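Plutinholm bench log, February, Jolo towers

Unit 8, CPU pull. Side panel off, tower flat on the bench. Graphics card stays in.

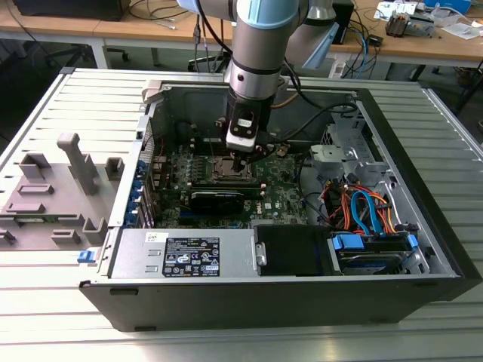

Does the drive cage have to come out first? No need on this chassis — the socket is clear of it.

1. Crumbs around the socket. Pick them out before the processor is lifted. Log anything that looks like pin damage. 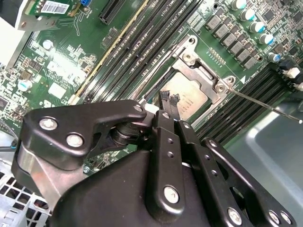

2. Release the lever, open the load plate, lift straight up. Processor goes in a Poon tray, heat spreader up. Leave the memory slots alone.
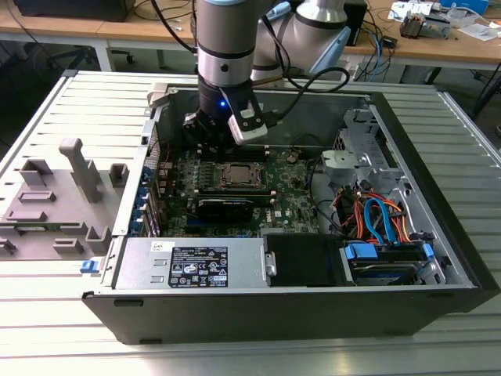

Vuvdale would rather have the coin cell pulled at the same stage, as more than 100 boards reached them with it still fitted. Agreed from the next unit on.

3. With the socket empty, close the load plate and cap it. 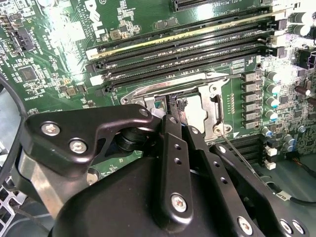
Caps are running low, 2 bags left. Reorder 2,000 with the trays.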